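Home | Reviews | Garage & Workshop | Community | Contact

We use cookies to remember your settings. Accept | Manage

Last updated: January

Fernex 71 tyre inflator – six months in a small charity garage

I help at a repair garage in Orkthorpe where we check cars for carers and older neighbours, without payment. Our old compressor was too loud for the yard, so the shop Skov sold us the Fernex 71 at a fair discount. It cost 117 pounds.

The inflator is simple to use. You set the pressure, press the button and it stops by itself. From very low to full, a normal family tyre took 47 seconds in my test. The reading agreed with our workshop gauge, except on one cold morning, when it was a little too high.

I am less happy with the hose. It is stiff and too short for a van, so you must hold the unit in your hand. The rubber cap also falls off easily – I have lost two already. The manual promises 1,000 fillings, but I cannot confirm this yet.

The battery is enough for one open morning, and charging goes on overnight. The Rirnosora pump that we borrowed before was faster, but much heavier.

For a small garage or a community group I can recommend it. For a busy tyre shop I would look for something stronger.

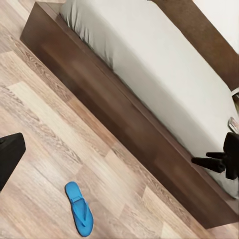
Bed with dark brown wooden base and pale fitted sheet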